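Small Snacks, Clear Bins: How Single-Serve Packets Are Shown and Labeled
Project report, Retail and Packaging Studies
Tiburcio Bermúdez and Melquiades Villaseñor
Submitted 2025-05-15

1. Background

Our first project proposal compared checkout counters, and we dropped it after the course meeting because two other groups had picked the same subject. We changed to shelf display of small snacks. The question we settled on was how much a shopper can learn about a single-serve packet before buying it, first from the shelf and then from the packet in the hand.

We kept the project to packaged snacks sold loose from bins. Drinks, chilled food and anything behind a counter were left out. Our spending limit for samples was 20 dollars, and we stayed under it.

2. Method

We made 3 store visits in May. On each visit we picked a product, looked at it in the bin, then took one out and read the front and the back. Notes were written on a one-page sheet with the same headings each time: bin, neighbors, price tag, front, back. Tiburcio wrote up the bins and shelves. Melquiades read the Chinese text and put the product names into English.

The sheet was changed after the first visit. The old version had a box for "brand," and we kept running out of room in it, so we replaced it with a wider space for anything printed on the front.

3. The front of the packet

The product we use as our main case is a seaweed roll with salted egg yolk flavor. The name is the easiest thing to find on it. It is in bold purple characters, 海苔卷(咸蛋黄味), with the flavor in parentheses as part of the same name. Two cartoon children are above the name and a picture of the rolls is below it, green on the outside with yellow filling.

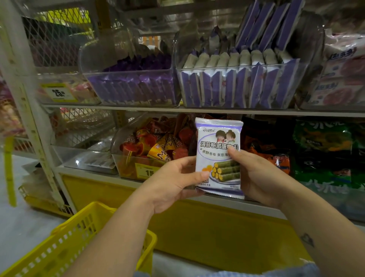
Figure 1. Front of the seaweed roll packet, with the bins behind it.

We think a shopper who does not read Chinese could still make a fair guess at the product from the front. The rolls are shown stacked, and the egg yolk graphic next to them gives the flavor. The fine print along the bottom is much smaller and we did not count it as useful at the shelf.

The price tags are yellow and attached to the shelf front. One on the upper tier reads 25 and one on the lower tier reads 15. Our sheet had a line for which bin a tag belongs to, and this was the part we argued over most. A tag sits on the shelf edge and a bin can be pushed along it, so we suggest putting a second small label on the bin itself.

4. The back of the packet

The back has a block of ingredient text near the center and a nutrition table at the lower right. Both are in small dark type on white. The lavender color carries over from the front, and so do the cartoon faces, this time at one end of the wrapper.
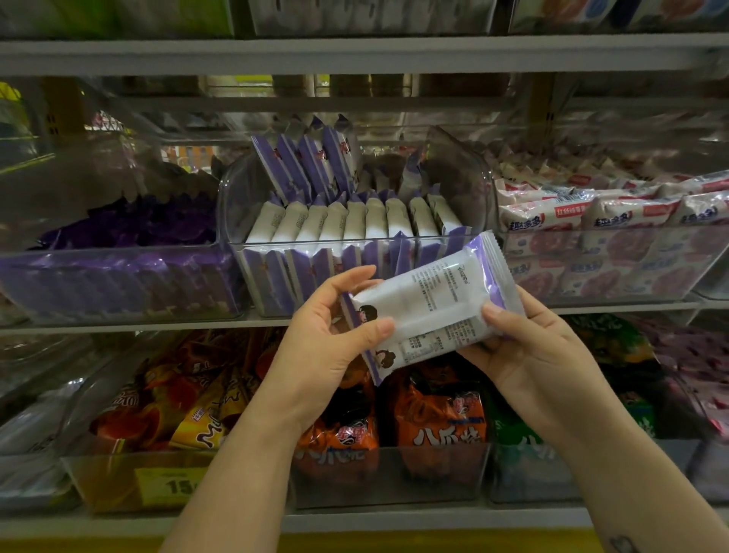
Figure 2. Back of the packet, with matching packets in the bin.

Packets in the front row of the bin stand on end with their white sides out. The ones behind lean back and show more purple. From the aisle this means the color is doing most of the work, and the product name comes second. The bin to the left holds dark purple wrappers and the one to the right holds white packets with pink-red printing, including the characters 趣多多 and a picture of reddish cookies. The three are easy to tell apart by color.

5. Discussion

Clear bins suit this kind of product. The shopper sees the wrappers through the front wall and can reach in without moving a box. The weak point is direction. A packet standing on end does not show its front, and the name and flavor are on the front. Laying the first row face out would fix this, though it would take up more width.

Our sample is small and we did not interview shoppers or staff. A follow-up could time how long people take to find a named flavor.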